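Orkdale puppet series returns in November with a recast lead

October 4, 2023

The children's puppet series Letton Lane will return in November with a new performer in its longest-running role, its production company, Firkby, confirmed in a notice to carrying stations. The character Tilahun, a tortoise who keeps the lane's post office, has been in the show from its first broadcast in 2000.
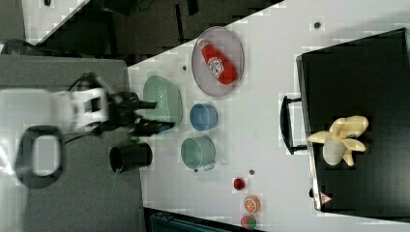
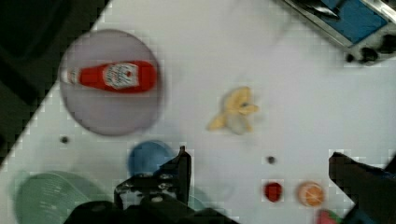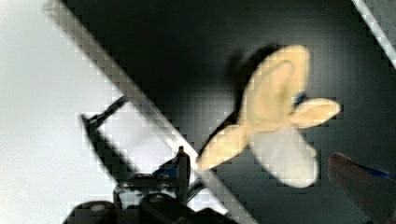
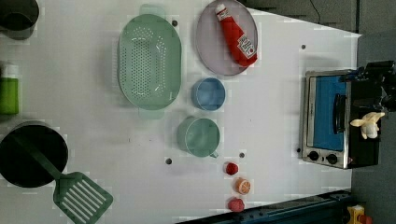
The notice gives no name for the incoming performer. Firkby says the credit will appear for the first time at the close of the season premiere, in line with how it has handled earlier changes. The outgoing performer stays with the production as a puppetry coach and will continue to supply Tilahun's singing voice in material recorded before the handover.

Tilahun's screen time had fallen in recent seasons. The character led the post office segment in nearly every early episode, then moved to a supporting part when the segment was shortened. Last season the tortoise appeared in 9 episodes, and in several of those was seen only in the closing song. The notice states that the post office segment will return to its original length and will again open the second half of the show.

The puppet has been rebuilt for the new season. The head uses the original pattern, but the mouth plate is lighter and the neck now extends by a rod held in the performer's left hand. On the old build the neck was worked by a cable that ran through the shell, and the shell had to be opened whenever the cable needed adjusting. The shell is now made in two halves that separate at the rim. The right arm remains a live hand, which the segment requires for sorting letters and stamping parcels. The left arm is fixed.

Taping took place at the company's stage in Orkdale. The post office set was raised on a deck so that performers can stand at full height under the counter. Earlier seasons used a lower counter, with performers seated on wheeled boards. The street set and the bakery are unchanged.

Firkby has also completed the transfer of the early seasons from tape. The library holds more than 700 episodes, of which 200 will be offered to stations alongside the new season. Episodes from the first two years will keep their original picture shape and their original title music. A small number have been left out of the package for rights reasons connected with songs. The notice does not list them.

The new season keeps the half-hour format. Each episode has one street story, the post office segment, a counting song and a short film made outside the studio. The letter-of-the-day item has been dropped, and its time goes to the street story. Stations may run the season in any order after the premiere, which introduces the new counter and must air first.

Air times will be set by individual stations.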